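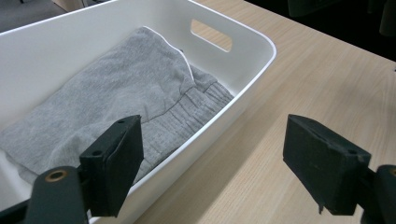 Drying Time of Cotton Knits in Shared Laundry Rooms

Project report, Textile Care and Testing, Esmont College

1. Background

Residents of Pranstead Hall dry most of their clothes in the basement laundry room or on racks in their bedrooms. The housing office asked whether the recommended dryer setting was longer than it needed to be for knit garments. Our group took this up as the term project. The work was limited to cotton and cotton-blend knits, which made up the largest share of loads in the sign-in sheet kept by the laundry room door.

2. Method

Test loads were made up to the same dry weight and washed on the normal cold cycle. Each load was weighed dry, weighed again after the final spin, and then weighed at regular intervals during drying. A load was counted as dry when its weight came back to the starting value. Waistbands and cuffs were also checked by hand, as these hold water longer than single-layer fabric.

There were 3 drying conditions:

Dryer, medium heat
Dryer, low heat
Rack, indoors, window closed

Dry weight was fixed at 1017 g per load. The scale was zeroed with the empty basket on it before every reading. Lint was collected from the dryer screen and weighed separately, but the amounts were too small for the scale to resolve and are left out of the analysis.

3. Results

Medium heat dried the loads fastest. Low heat took 102 minutes on average, and none of the low-heat loads was finished within the default program. The rack loads were left overnight and were dry by morning except at the waistbands. We did not record an end time for them, so they can only be compared with the dryer loads in general terms.

The spin stage had more effect than expected. One load was spun twice by mistake — the machine had been restarted after a door fault — and it went into the dryer 114 g lighter than the others. It was excluded from the averages. It does suggest that a second spin would be worth testing on its own.

4. Sources of error

The laundry room was in use during testing, and other dryers were often running next to ours. Room humidity was read from a wall gauge that had not been calibrated. Opening the dryer door to weigh a load let heat out, so the measured times are longer than those of an uninterrupted cycle. The Friday loads were the most affected, as the room was full for most of the afternoon.

5. Recommendations

Keep medium heat as the posted setting for knits. Add a note on the Clestelo washers explaining how to select an extra spin. Further tests should log rack drying through the night and use a calibrated humidity sensor.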